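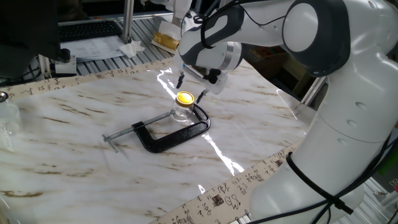

Kestel cell: frequently asked questions about setup and upkeep

Most of these came in by mail from people who read the Culleteck brochure first and then got a cell of their own. The answers come from the shop floor at Brotelholm, and some of them disagree with the brochure.

The quick start says the cell is ready in an afternoon. Is it?

No. Ours was moving in an afternoon. Moving and ready are different words. We spent the next stretch finding out that the table was not level, that the frame had been bolted together with two of the corner brackets swapped, and that the wrist cable had been tied too tight to let the last joint turn all the way. If your boss has been promised an afternoon, ask who promised it and whether they plan to be there.

What should I check before I power up the first time?

Walk the cables from base to wrist with your hand. Turn every joint through its range by hand guiding, slowly, and watch the slack as you go. A loop that looks generous with the arm folded can go tight when it reaches across the table. Look at the ties on the bundle at the base as well. Ours came snug enough to leave a mark in the jacket, and we cut them off and started over.

Then check the stop button. Press it with the arm moving, at low speed, and do it again from the other side of the table.

Do I need to calibrate after every finger change?

The manual says the fingers are "repeatable on reseat." We tested that claim with the Wei fingers and would not bet a jar on it. Kwok-wai Mak pulled them and put them back 99 times over a couple of weeks and wrote down where the tips landed. Most were fine. A few were not, and nothing on the screen said which ones. So yes, touch off after every change. It takes less time than arguing about it.

Why do you test with a glass jar and a C-clamp? Aren't there proper test blocks?

There are, and they come with the cell, and every cell passes on them. A cube with flat sides is about as kind as an object can be to a gripper. A small clear jar with a shiny lid is less kind. So is a black clamp lying on its side with the screw run out. Put the jar close in against the clamp and the arm has to come down next to the cast frame without leaning on it. You learn more from one pass at that than from a whole tray of cubes.

My cell passes the built-in self-test but bumps the jar. Is the self-test broken?

It does what it does. The self-test checks that the joints go where the joint sensors say they went. If the tool length is wrong, the joints will agree with each other perfectly and the fingertip will still come down in the wrong spot. Measure the finger you have mounted and type that number in. Do not trust the drop-down list. Two of the entries in ours were for parts we have never owned.

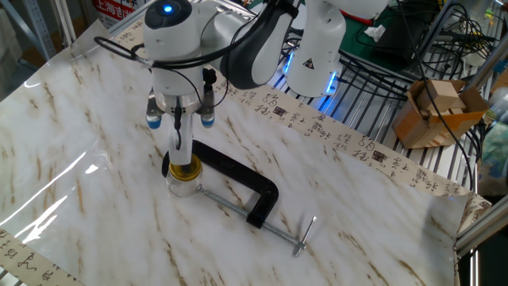
Kestel Cell Notes, no. 104

What does a blue light on the wrist mean?

Less than people want it to. The card in our box says blue means the arm is on and has no fault. We have had a blue light on an arm with a finger screw backing out and with an offset that was plain wrong. Read it as "not complaining." The finger in contact with a jar lid tells you more, provided you have set the down force yourself and did not leave it at whatever the file had.

So what down force should I use on a lid?

We are not going to give you a number. Ours was arrived at on our jar, with our finger, on our table, and people have copied settings from an earlier issue and written back upset. Start at the lowest setting the controller will take and step up. Keep the speed down for the last bit of travel. If the jar slides before the contact signal trips, the force isn't your problem. Look at the angle of the finger and whether the table is level.

The wire on the front of the finger keeps getting snagged. Can I tape it?

You can, and you'll be replacing tape. Cheng-en Hsiao prefers to route it flat down the finger and leave the connector where a thumb can reach it, and after several rounds of tape the rest of us came over to that view. Check the connector whenever you check the finger screws. If the signal comes and goes, wiggle that connector before you open anything else. Culleteck support will ask you to reinstall the software. Wiggle it first.

Does a shiny table cover confuse the camera?

The brochure says the vision is "unaffected by surface finish." We use a glossy marble-pattern sheet and get a hard streak of glare from the overhead lights, and anyone who says the finish makes no difference is welcome to come and watch it look for clear glass in the middle of that streak. You can see the veins right through the jar, too, so the pattern does not stop where the object starts. We keep the sheet because we would like to know how the cell does on a bad table. If you only want it to work, buy a dull mat.

Whichever you use, tension it. A cover with a ripple in it will rock a small jar, and you will blame the gripper.

How often should the finger screws be checked?

The schedule says every 200 hours. We had one loose well before that, so we check at the start of every shift and mark them with a paint pen. If the line across the screw head no longer meets the line on the body, stop and tighten.

Is there any point in the yearly service contract?

We had it for one year. A technician came in January, ran the self-test, replaced a filter that looked all right to me, and left a sticker. He was pleasant and he did find the swapped brackets, so I won't call it worthless. The joint seals are beyond what most shops should open on their own, and if yours start to weep you'll want someone to call. For cables, fingers, offsets and the table, you can do it as well as they can.

Can I put the clamp in the pick list, or is it only there as an obstacle?

You can try. The frame is the easy part. The T-handle slides in the end of the screw, so the far end of the clamp is not always where it was last time, and a path planned close to the handle is a path that will sooner or later touch it. Slide it all the way to one side before each run and write down which side. Our log for program 105 has a column for it. Half of the column is blank, and those are the runs we can't explain.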